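The **stretch bracelet** is a piece of jewellery made by threading beads on to elastic cord and tying the ends together. It has no clasp, no hinge and no pretensions. It is put on by pushing the fingers and thumb into a point and hoping, and it is taken off in the same way or, less often, by catching it on a door handle.

## Construction

The simplest form has one strand of round beads, all the same size, closed with a single knot. Glass, stone, wood, shell and plastic are all used, and sellers have been known to disagree with buyers as to which of these is present. The knot is usually a surgeon's knot, pulled tight and sealed with a drop of glue. Makers then hide it inside a bead with a slightly larger hole, where it remains until it doesn't.

Cord comes in two main types. Solid cord is clear and springy, and holds its shape well, but the knot tends to creep. Fibre cord is made of many fine strands laid side by side; it knots more firmly and frays at the ends, which makes threading the last few beads a test of character. Most instructions tell the maker to stretch the cord before use. Those who skip this step end up with a bracelet that fits on the first day and slides over the hand by the end of the month.

## Sizing

Sizing is the great unsolved matter of the craft. The wrist is measured with a strip of paper and a small allowance is added, larger for big beads than for small ones, as big beads take up room on the inside of the loop. Pattern books give this allowance with great confidence and do not agree with one another. Shops get round the problem by selling a single size, described as fitting most wrists. Most wrists have not been asked.

## History

Beads have been strung for as long as there has been string, but the stretch bracelet had to wait for decent elastic. Early versions used round hat elastic, which could be seen between the beads and went grey. Clear cord made the thing respectable.

In Getton, where the craft has a longer written record than it perhaps deserves, bead stringing was taught at evening classes above the Buenaventura tea rooms. The class handbook, by Gillespie Dunbar, runs to 200 pages, of which 3 deal with bracelets and the rest with the storage of beads. It was reprinted in 2000 with a new chapter on tins.

The same town holds the Vastbridge Bead Fair each April. The fair's longest stretch bracelet used 690 beads and was intended to be worn wound round the arm. It was worn once, from the stage to the car park.

## Wear and failure

A stretch bracelet fails in one of three ways. The knot slips, the cord snaps, or the edge of a badly drilled bead saws through the cord over several months. The result is the same in each case, and is generally heard before it is seen. Round beads travel furthest. Owners of older houses report finding them between floorboards long after the bracelet itself has been forgotten, and the vacuum cleaner accounts for most of the remainder.

Sunlight, perfume and hand cream all weaken elastic. Bracelets last longer if kept flat in a box and put on after the hand cream has sunk in. They should be rolled on over the hand instead of pulled, advice which is printed on the card and thrown away with it.

## Restringing

Restringing costs little and takes less time than finding the beads. The usual method is to lay them out on a towel, which stops them rolling, and to thread them in order of size. The question of how often to do it divides the field. The Voltovska method, named after the cord firm that printed it on its reels, calls for fresh cord every year whether or not the old one shows wear. Critics have pointed out who sells the cord.

## See also

- Bead loom
- Hat elastic
- Surgeon's knot
- Things found under sofas
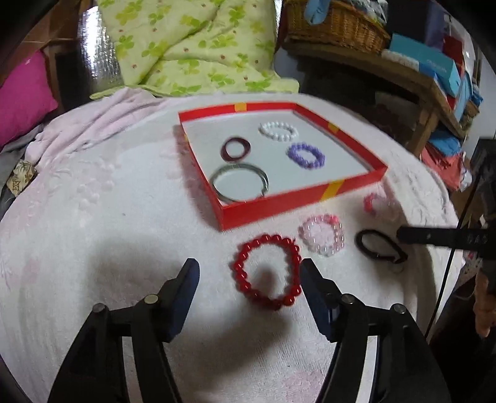 Blair Tosh: The section on failure leaves out cold weather. I keep mine in an unheated porch and the clear cord goes stiff every winter, then snaps the first time I put one on. The fibre sort has never done it. Could somebody add a line, and perhaps move the bit about tins to its own article?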